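Home | Community News | Category: Facilities and Services

Clutholm to reopen shared kitchen under new storage arrangements

Wednesday, March 1, 2023

The Clutholm Neighbourhood Centre will reopen its shared kitchen to hirers next week, following a reorganization of the cupboards, benches and equipment used by community groups. The kitchen has been closed to bookings while crockery, cookware and dry goods were sorted and reassigned to labelled shelves.

The centre occupies the former Troncoso Hall, built in 1898 and extended on its northern side to provide the present kitchen and servery. The hall remained open throughout the work, and regular bookings for the main room and the upstairs meeting room were not affected.

Under the new arrangements, items held in common will be kept separately from those belonging to individual groups. Cups, plates and serving dishes for general use have been placed in the cupboards nearest the servery. Measuring equipment, mixing bowls and storage containers are now on the open shelves beside the preparation table. Groups that keep their own supplies at the centre have each been allocated one lockable cupboard in the rear passage.

Centre manager Domingo Garrido said the previous layout had developed over many years without a settled plan.

"Groups were bringing their own cups and containers because they could not find ours, and then leaving them behind," Mr. Garrido said. "We had a good deal of equipment in the building and very little of it was where people expected it to be."

More than 300 items were listed during the sorting. Chipped crockery and containers without matching lids were withdrawn from use. Stainless steel cups have been retained for children's programs and outdoor events, and will be available to any hirer on request. Glassware will continue to be held in the office and signed out on the day of the booking.

Plastic containers remain in general circulation for water, cordial and dry ingredients. Hirers are asked to empty and rinse them at the end of each session and to leave them upright and uncovered on the draining bench. Food must not be left in shared containers overnight. Any labels added by a group should be removed before the container is returned to the shelf.

The preparation table is to be cleared and wiped down at the close of every booking. Small items such as cups may be left on the drying rack beside the sink, where they will be put away by staff the following morning. Pots and trays should be dried and returned by the hirer.

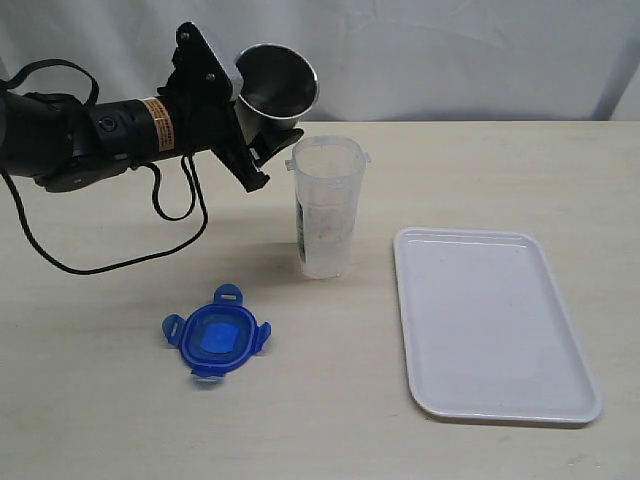

A printed guide to the new layout has been fixed inside the kitchen door, and copies may be collected from the office. The guide shows the contents of each cupboard and sets out the closing procedure. It replaces the handwritten notices formerly displayed above the sink, which have been taken down.

The hire rate for the kitchen is unchanged. A refundable cleaning bond of $50 will apply to new bookings, payable when the key is collected. Groups with a standing agreement, including the Zuma Street Playgroup and the Kodlow Seniors' Lunch, will not be required to lodge a bond for sessions already confirmed.

Hirers who believe that property of theirs remains in the kitchen are asked to contact the office. Unclaimed items have been boxed and placed in the rear passage, where they may be inspected during office hours. They will be held until the end of June, after which usable items will be offered to other community groups in the district.

Mr. Garrido said the arrangements would be reviewed once groups had resumed their usual sessions.

"If something is in an awkward place, we would like to hear about it," he said. "The shelves can be moved."

Two introductory sessions will be offered to group organizers before bookings resume. Each will cover the location of equipment, use of the dishwasher and the return of keys. Places may be reserved at the office counter or by telephone.

Filed under: Community kitchen, Hall hire, Notices to hirers

Subscribe to the Clutholm Bulletin. Enter your email address to receive centre news once a month. You may unsubscribe at any time.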